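**Shared Table, Room 2: surface care and storage of clear containers**

Posted in: Facilities and Furnishings

---

**hostov_facilities** (moderator)
15/09/2020

Members are reminded that the large table in Room 2 at the Hostov building is shared by all groups holding a booking. Several requests have been received regarding the care of its top and the containers used on it. This thread has been opened so that the matter may be discussed in one place before the written guidance is revised.

The present guidance states the following:

- The table is to be cleared at the end of each booking.
- Containers are to be closed before they are moved.
- Spills are to be wiped at once with a damp cloth and then a dry one.

Comments on these points are invited.

---

**northwing_bookings**

Thank you for opening the thread. Our group supports the first and third points without change. On the second, we would ask that the guidance say where a container should stand while the table is in use. Our own practice is to keep it toward the back edge, which leaves the middle of the surface free for work. The light wooden border should also be kept clear, as items placed half on the border and half on the top tend to rock.
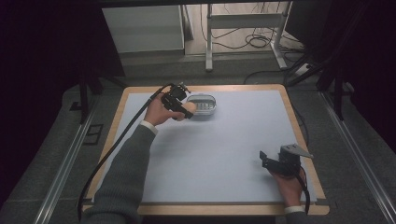
We would further suggest that clear containers be preferred over solid ones. Contents can be checked through the side, and lids are opened less often as a result. The Chisholm group has followed this practice since February and has reported no difficulty.

---

**chisholm_stores**

The statement above is correct as to our use of clear containers. We must, however, disagree with the proposal that they be required. Our stock list for the cupboard runs to 523 items, and a fair share of these are kept in plain boxes with paper labels. Replacing the boxes would carry a cost that has not been budgeted.

A clear lid is also no substitute for a label. Two sets of similar contents look much the same through plastic, and we have had items returned to the wrong shelf for that reason.

---

**northwing_bookings**

The point about labels is accepted. Our wording was "preferred," and no group would be asked to replace boxes already in use. We would be content with a sentence stating that new containers should be clear where possible and labeled in all cases.

---

**pridomora_room_use**

We write on the surface itself. The pale top shows marks readily, and our members have found that a dry cloth used alone leaves a dull patch when residue is present. We ask that the damp cloth remain in the guidance and that the use of scouring pads be prohibited outright.

We would also support a removable sheet over the top for any activity involving glue or paint. The sheet should lie flat, with no folds, and should be taken up by the group that put it down.
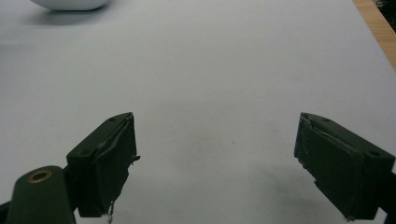

*Pale work surface, open area between the two gripper fingers.*

The color variation across a pale surface can be mistaken for staining, particularly under mixed light. We recommend that members look from more than one side of the table before submitting a cleaning request.

---

**nuser_admin**

The Nuser office handles the cleaning requests and can confirm that the last remark would be of help. A request should state the part of the table concerned and whether a damp cloth has been tried.

We do not support the removable sheet as a general rule. Sheets have been left in place between bookings, and crumbs collect beneath them. If sheets are to be permitted, the booking form should carry a line for them.

---

**pridomora_room_use**

A line on the booking form would be acceptable to us. We maintain that a sheet is the better protection, and that the fault lies with its removal being overlooked.

---

**hostov_facilities** (moderator)

The comments have been noted. The draft will be amended to include labels on all containers, a prohibition on scouring pads, and a request that the wooden border be kept clear. The question of sheets remains open and may be discussed further in this thread for up to 3 weeks. Groups wishing to propose wording should post it in full.

---

**chisholm_stores**

Proposed wording: "All containers shall be labeled on the side and on the lid. Labels shall be replaced when they can no longer be read."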